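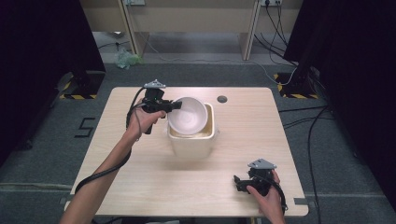

### 4.2 What the battery readout is worth

Most phones now show a single percentage for battery health, and most owners take it at face value. We were less willing to. The number is produced by the phone's own software, by a method that none of the three makers in our sample has published, and it tends to stay at 100 for a suspiciously long time.

We began with 462 used handsets bought through the Vernden resale site. After dropping units with swollen cells, replaced batteries or locked software, 392 were left. Each was charged to full, rested overnight and drained at a fixed load, following the procedure in Royer and Tanguy's earlier report. The measured capacity was then compared with the figure on the settings screen.

Agreement was poor. Pirnier phones overstated capacity by a median of 9 points, and the gap was widest in units past 600 charge cycles – the very phones a buyer would most want to check. Meltbridge phones did better on paper, but their readout moves in coarse steps, so part of the apparent accuracy may come from rounding. We would not read much into the ranking of the two.

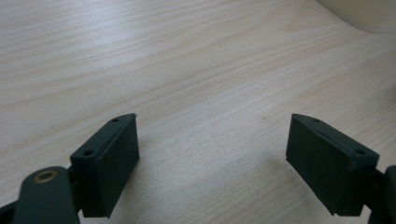 **Figure 3.** Pale wood tabletop, with two dark gripper fingers facing each other across a gap.

Lefèvre has argued in its support pages that the readout reflects "usable" capacity, and that a bench drain measures something else. This may be so. The term is never defined, however, and we could not find a definition of it that would fit all of the Lefèvre units we tested. Two phones of the same model, with nearly the same drain result, reported values far enough apart to change the resale grade.

Our own numbers have limits too. Cycle counts were read from the phones and could be wrong in the same direction as the health figure. Room temperature was logged but not controlled. Le Goff repeated the drain on a small subset and got close matches, though a small subset proves little, and Pruvost's objection that resale phones are a skewed sample still stands. Section 4.3 looks at the effect of software updates on the readout.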